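Short thread on caulking bathtubs, because I have now redone the same 60 inches of joint and want the procedure written down somewhere I can find it.
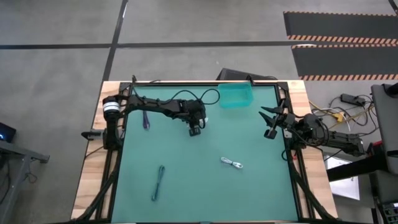
The joint between tub and wall moves. Fill the tub, get in, and the rim drops a little. Tile grout can't follow that. Grout in a change-of-plane joint cracks, water gets behind it, and the wall board pays for it.

So the joint gets sealant. In a wet area I use 100 percent silicone. Acrylic "tub and tile" products are easier to tool and clean up with water, but they shrink as they dry and I have pulled out enough of them.

Removal takes most of the time. Cut along the wall side, cut along the tub side, pull the bead out in strips. A plastic scraper on acrylic tubs, a razor scraper held flat on porcelain enamel. Acrylic scratches if you look at it wrong.

What remains is a thin film you can feel but not see. New silicone does not bond well to old silicone. Drag a fingernail across the joint: if it skates, there is still film.

Silicone digester works on the film, slowly. Let it sit as long as the label says, wipe, repeat. Then denatured alcohol on a white rag, changing the face of the rag every foot or so. Check the tub maker's notes before putting any solvent on acrylic.

Black spots behind the old bead: clean them and let the joint dry. Overnight with a fan is my minimum. If the spots go back into the board, or the board gives when you push on it, stop. You have a wall repair and caulk will only hide it.

Fill the tub before you caulk. This opens the joint to its widest, so the cured bead spends its life in compression and not in tension. Leave the water in until the silicone has cured. Fadime Canpolat asked whether this matters on cast iron. Much less. On acrylic or thin steel, yes.

Joint size. Under 1/8 inch there isn't enough sealant to stretch. Mine was nearly 1/4 at the faucet end, so I put in closed-cell backer rod, pushed down to leave a shallow recess. The sealant should stick to two sides only. Three-sided adhesion is why wide beads tear down the middle.

Tape both edges. I skipped tape for years on the grounds that professionals don't use it. Professionals also run more bead in a week than I will in my life. Tape lines 3/16 off the joint on each side.

Cut the nozzle smaller than you think. Hole slightly narrower than the joint, 45 degrees. Puncture the inner seal, then run a few inches onto cardboard to clear the air.

Gun: get one with a high thrust ratio and a dripless release. Cheap guns flex under silicone and the flow surges. I push the bead ahead of the nozzle so it gets forced into the gap. Plenty of people pull. Pick one and keep the speed constant.

Tool it once. One pass, light pressure, silicone or rubber tool with the profile you want. You have 5 minutes in a warm room before it skins. Second passes make ridges.

Pull the tape while the bead is wet, back over itself at a low angle and away from the joint. Then leave it alone. Any lip left by the tape can be touched down with a fingertip wet with a little soapy water, but keep soap off any surface you still have to caulk.

Cure. "Water ready in 30 minutes" on a tube is a best case with its own conditions on bead size, temperature and humidity. I give it a full day with the tub still full, then drain. In November with the heat on and the air dry, I give it longer. Silicone needs moisture from the air to cure.

Tubes have a date on them. Mine came from the back of a shelf and was 2 years past it. It went on fine and stayed tacky for a week, hence the redo. Old stock goes in the trash now.

Correction from Glenys Sugden on the backer rod: don't puncture closed-cell rod when packing it. It can gas and leave bubbles in the bead. Use a blunt tool. I had been using a screwdriver.

Tsutomu Furukawa asks about color matching to grout. Several grout makers sell a matching silicone. Compare a cured sample with dry grout, in the bathroom's own light. Wet grout reads a shade or more darker.

Corners next, when I get to the shower. Vertical joints first, then the horizontal one.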